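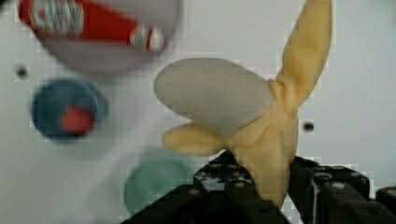
I have a confession: I'm a grown adult with a mortgage, and I spent most of May thinking about pretend food. It started when we cleared out the corner by the window and decided to set up a proper play kitchen there, the kind I wanted when I was six and never got (I had a shoebox and some acorns). I thought it would take an afternoon. It took 19 days and three trips to the thrift store in Batwood, and I loved every minute of it.

My favorite thing so far is the soft banana. It's yellow and fabric-like, and the peel opens out into flaps that flop wherever they want, with a pale part in the middle. I've had hard plastic play fruit in the house before and it's fine, it rolls around, it gets stepped on. But a banana you can peel! You peel it, you pretend to eat it, you fold it back up and somebody else gets a turn. I've seen that go on for a solid 30 minutes — and I was the one who wanted to keep going.

Dishes and colanders first

If you're starting from nothing, get the dishes before the food. I did it the other way and ended up with a heap of groceries and nowhere to serve them. Now we have a big round plate in a pinkish gray, a little blue bowl that's the perfect size for a strawberry, and my two pale green pieces: a round bowl with a small handle, and an oval colander that I honestly would use for real peas.

The colander gets more use than anything else. Everything has to be washed, apparently. Strawberries, sure, but also bread.

I keep the small stuff to a minimum. One orange fruit, one dark red one that is a tomato or a cherry depending on who's cooking, and the strawberry. A friend's set came with 63 pieces and they live under her couch now.

The ketchup question

I went back and forth on ketchup. I found a wooden bottle at Onis, very tasteful, and it sat there being ignored. A red squeeze bottle with a white cap, though, looks like the one in the fridge door, and that's what makes it fun. It goes on everything. It has gone on the banana. I've been served ketchup for breakfast, lunch and a birthday.

Same with the toaster oven, black and silver with two knobs on the front. I love a good knob. You set the table, you turn the knob, you wait with your arms crossed like you're on a cooking show.

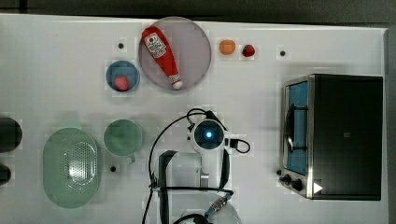 Why I gave up on shelves

My first plan had cubbies and labels, all very neat. Then I noticed that the playing happened on the table and the cubbies just made cleanup longer. So now it all stays out on one white table, spread around however the last meal left it, and at bedtime the little things go in the bowls and the bowls go on the plate. Done before the bath is full.

Next on my list is bread you can slice, and maybe a soft egg to go with the banana. I've been eyeing one in the window at Fludow, so if you've tried it, please leave a comment and tell me whether the yolk comes out!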